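Workshop notebook, cricket bat bench
31 May 2023

Today I continued with the three-point bending of bat handles. The club wants an answer before the tour squad packs, and we still don't know if the Dalter handle is stiffer than the old Jilby one or if it only feels so because of the grip. Five handles of each make, all without rubber, all bound with the same twine.
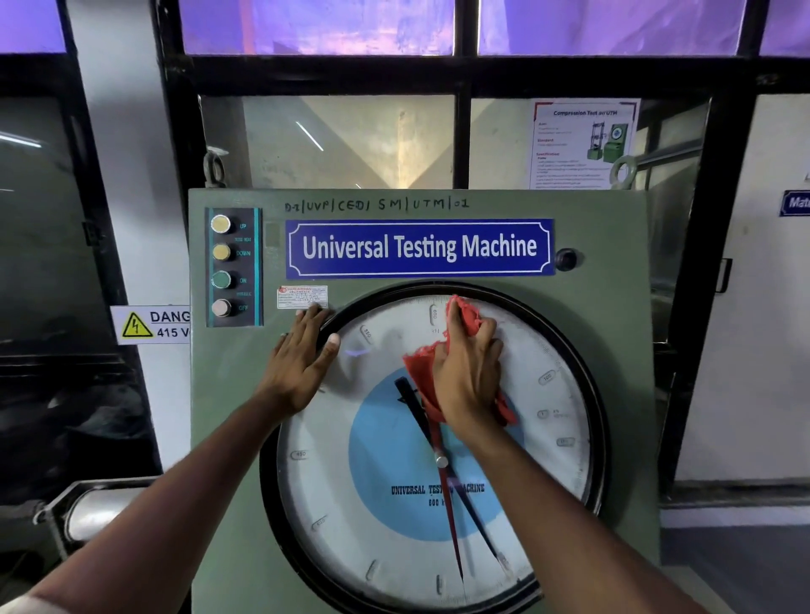
The first Dalter handle went to 500 newtons without any noise, and I think it would go further. The second one made a small crack sound early and I stopped there. For so small a load our big machine is not the right tool – the round dial, even when somebody wipes the face with a cloth, is made for concrete and steel, and a bat handle hardly moves the needle. So all numbers in this entry come from the small bench frame with the Mushi load cell. Please do not mix them with the December numbers, which were taken with the old cell.

Span between supports is 82 mm shorter than in December. I changed it because the longer handles were sliding off the left roller. This means the deflections cannot be compared directly, I must first correct them.

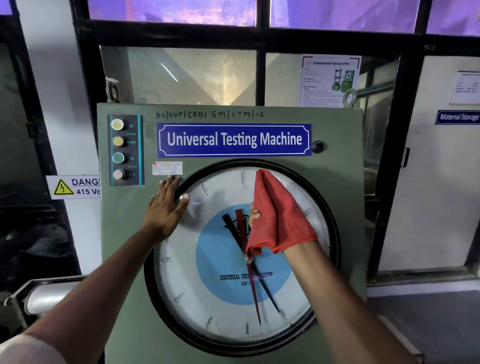
Jilby handles: the cane layers are glued with a rubber strip between them, and the strip is not in the same position in each one. In 2 of them it is clearly off the center. When I turned such a handle by a quarter, the stiffness changed by over a tenth. I did not expect this and will repeat it tomorrow with fresh twine.

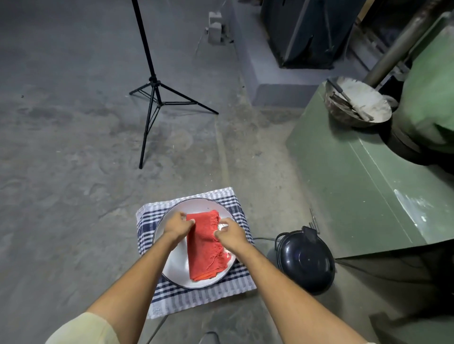 Also to check: does the direction of the splice matter? The batters at Zivis say that a bat "goes soft" after a wet match, but I have only dry handles here. Maybe I can keep one pair in the humid box over the weekend.

To do: order twine, mark the face side on every handle with pencil, ask the club for one broken bat from last season.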